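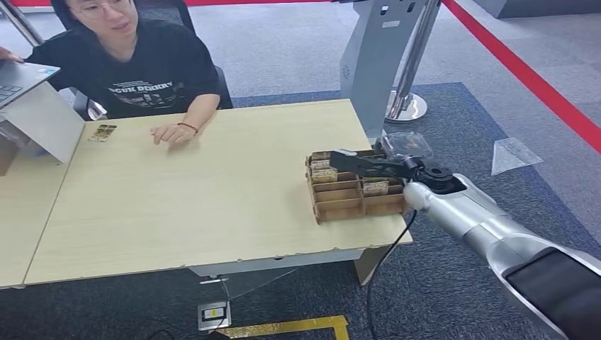
Zavitz Opens Dalisay Row, a New Street of Single-Story Homes Near Ginitz Park

August
By the Zavitz press office

Zavitz is thrilled to open the first homes at Dalisay Row, a new street of single-story houses two blocks from Ginitz Park. Six homes are finished and open for tours this month, and four more will be ready before the holidays!

We have wanted to build on this street for a long time. The land sat behind the old Prernen feed store for years, with a gravel lane running in from the north side and a line of big pecan trees along the back fence. The trees are still there (every one of them!) and the lane is now a proper paved street with sidewalks, street lamps and room for guests to park on both sides.

Every home at Dalisay Row is on one level. That was the thing people asked us for most when we built our last street over on the east side, and we heard it from young families just as often as from folks who are ready to leave the stairs behind. There are no steps at the front door, the halls are wide, and the laundry room sits right next to the main bedroom so you aren't hauling baskets from one end of the house to the other.

Inside, the kitchens are the part we can't stop talking about. Each one opens to the living room and has a deep pantry, a long island with seating, and a window over the sink that looks out to the backyard. The largest plan has a second, smaller prep kitchen tucked behind the first, with its own sink and a spot for the extra freezer. Ceilings are vaulted in the main living room and flat in the bedrooms, which keeps those rooms cozy and easy to cool in summer.

Buyers can choose from three floor plans:

The Pecan: two bedrooms, two baths, one-car garage and a covered front porch
The Garden: three bedrooms, two baths, two-car garage and a side patio off the dining area
The Orchard: four bedrooms, three baths, two-car garage and the prep kitchen, on the corner lots

The Orchard corner lots also have a gate wide enough for a boat or a small camper. We had so many calls about that while the fences were going up that we added a gravel pad behind the gate as a standard feature.

Prernen, our partner on the landscaping, planted the front yards with native grasses, redbuds and salvia, all on drip lines. The back yards are sodded and fenced, with an outdoor faucet on each side of the house. Prernen has also laid out a walking path of about 20 minutes, start to finish, that loops behind the homes, crosses the creek on a new footbridge and comes out at the Ginitz Park playground. Benches are going in along the shady stretch now.

The path is open to the whole neighborhood, and so is the small green at the end of the street. People on the next block have already been walking their dogs there in the evenings, and we love to see it.

Homeowner dues at Dalisay Row are $3,250 a year and cover front yard mowing, care of the path and the green, street lamps, and trash pickup. Back yards are up to the owner, so bring your tomato plants!

Tours run daily from 10 a.m. to 4 p.m. at the model home, which is the first house on the left as you turn in. You don't need an appointment for the model, but please call ahead if you would like to walk through one of the other finished homes so we can have it unlocked. Parking is on the street. Printed floor plans, lot maps and a list of finishes are at the front counter, along with coffee and cold water.

The remaining homes are framed and roofed, and buyers who sign early on those can still choose their own cabinets, counters, flooring and paint.

About Zavitz

Zavitz is a family-owned home builder that plans, builds and sells small neighborhoods. The company also handles resale listings on the streets it has built.

Recent News
Zavitz Finishes Final Home on the East Side
Choosing a Floor Plan: Questions We Hear at the Model Home
Prernen and Zavitz Team Up on Native Front Yards
New Footbridge Opens Near Ginitz Park

Contact the Press Office | Copyright Zavitz. All rights reserved. | Back to top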